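Plant Bulletin — Automation Update, Jun 28, 2022

Handle checks and kitting move to the arms

The Daromine site began shifting two manual jobs to robot arms in April: the operation check on window handles at the end of the Viklund line, and the sorting of Plalex play-food sets before packing. Both cells run under Clurex control software.

The handle check used to be done by hand, with an operator turning each lever and logging the result. On a full shift that meant 200 units, and the wrist complaints in the first-aid log came mostly from this station. The gripper now approaches the lever from below, and the operator reviews the torque trace on a screen. 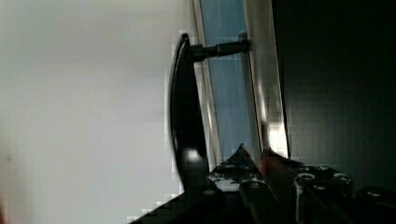
Cycle time per unit is 21 seconds, which is slower than a practiced operator. The gain is in the records. Every trace is stored against a serial number, and a stiff handle can be matched to its hardware batch on the same shift. Operators still decide on rejects — the software flags, a person signs.

Kitting has been harder to move over. Toy fruit, cups, bowls and bottles differ in shape and grip, and the arm needs a taught grasp for each item. Teaching is done by the people who packed the sets before, at a plain white table with the parts laid out loose.

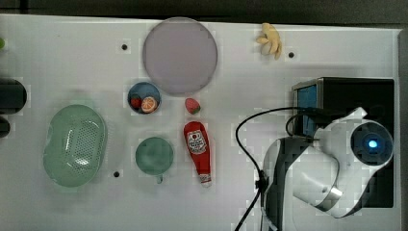
So far 43 grasps have been released for use. Round and smooth items account for most of the repeat work, and revised finger pads are on order.

Staffing on both cells is unchanged. What has changed is the job sheet: 5 operators now hold the cell operator grade, which covers restart, grasp teaching and basic fault clearing. Lockout remains with maintenance. The rotation between cells is two hours, and requests to stay on one cell go to the shift lead in writing. The next training block opens when the revised pads are fitted.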